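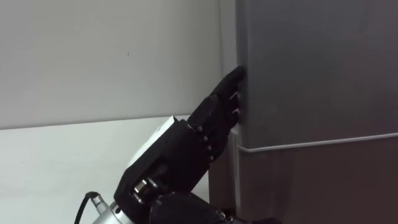
Philomena Agbenyega
Sep 30, 2019

Last week I took the slow train from Walari to Nutsugah, the whole line, 1,082 kilometers. Several people asked me how it was and how to book, so I will write it in one thread. I am sorry for the length.

The trip takes 28 hours if the train is on time. Mine left Walari at ten past four in the afternoon and arrived the next evening, forty minutes late. Other passengers told me this is considered good.

There are three classes. Seats only, open berths (six beds in one section, no door), and closed cabins with four beds. I took the open berth. The ticket was 694 in the local money. The closed cabin was 1,403, and for me this is too big a difference for one door.

Booking: the website of the railway does not accept foreign cards. I tried three cards and two browsers. In the end I bought the ticket through an agency called Zistelix, which has a small office opposite Walari station. They put a fee on top, but they printed everything and wrote my car number on the envelope in big letters.

If you go to the office, bring your passport and not a copy. The first time I had only the copy, so I had to walk back to my guesthouse in the heat and return after their lunch break.

Choose your berth number with attention. Odd numbers are the lower beds, even numbers the upper ones. The lower bed is used as a sofa by everybody until nine in the evening, and it would be impolite to refuse. The upper bed is yours from the first minute, but you cannot sit up straight on it. I am 1.62 and even I could not.

I took upper. Next time I will take lower, I think. I liked the talking more than I expected, and I had to climb down for all of it.

Also, avoid the first two berths after the toilet. You will hear the door the full night. It does not close by itself, and people are sleepy and forget.

Bedding: a sheet, a pillow and one thin blanket come in a sealed bag after departure. The conductor collects them one hour before the last stop. It gets cold after midnight when the line goes up to the plateau. I slept in my sweater and with socks, and I was still glad when the sun came.

Luggage goes under the lower bed or on the shelf above the corridor. My backpack was fine on the shelf. A man in my section had a hard suitcase which fit nowhere, and he slept with his feet on it.

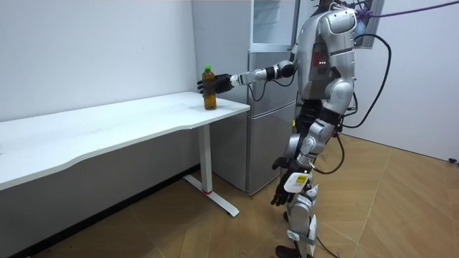
Food is the part where I made the most mistakes. There is a dining car on the timetable, but on my train it was closed, and the conductor only sold instant noodles and biscuits. So bring your own for two meals at least. For drinks, take something which closes properly. A plastic bottle with a screw cap, like the one with the green cap on the white desk, is the correct type, and cans are not, because the small table by the window shakes in every curve.

Hot water is free from the boiler at the end of each car. Bring a cup with a handle. I had a cup without a handle and I burned two fingers a little.

The train stops for twenty-five minutes in Ritska, early in the morning. This is the best stop. Women sell boiled corn, flat bread with onion, and very sweet coffee directly on the platform. Have small notes ready. I paid with a large one and spent ten of my twenty-five minutes waiting for the change.

Before you step off, ask the conductor how long the stop will be today. If the train is late, they make the stop shorter, and the announcement is not in English.

Ritska is also the only place where I had a good phone signal between the evening and noon. Download your maps and your books before departure. There is one socket per section, in the corridor, and everybody is polite about it but the line is long.

Which side of the train: coming from Walari, sit on the left for the first evening (the lake, just before it gets dark) and on the right for the morning after Ritska, when you go down through the valley. The windows in the corridor open a little at the top. In the berths they do not open.

I traveled in the last week of September. The section was full until Ritska and half empty after. A teacher there, Yaw Alhassan, got on with a bag of pears and gave one to each person. He makes this trip every month to see his parents and he corrected my pronunciation of Nutsugah. The stress is on the second part. I had been saying it wrong to everybody, including at the ticket office.

At arrival, do not take the first taxi inside the gate. Walk out to the main road, two minutes, and the price is half. The city bus number 4 also goes to the center, but the last one leaves at eight and with the delay I missed it.

Would I do it again? Yes, in the same class. The flight takes a little more than one hour, and I took it for the way back, and I remember nothing from it.

For those who asked about the return direction: the train leaves Nutsugah in the morning, so you pass the plateau in daylight. I have not tried it. If somebody did, please write me how the dining car was.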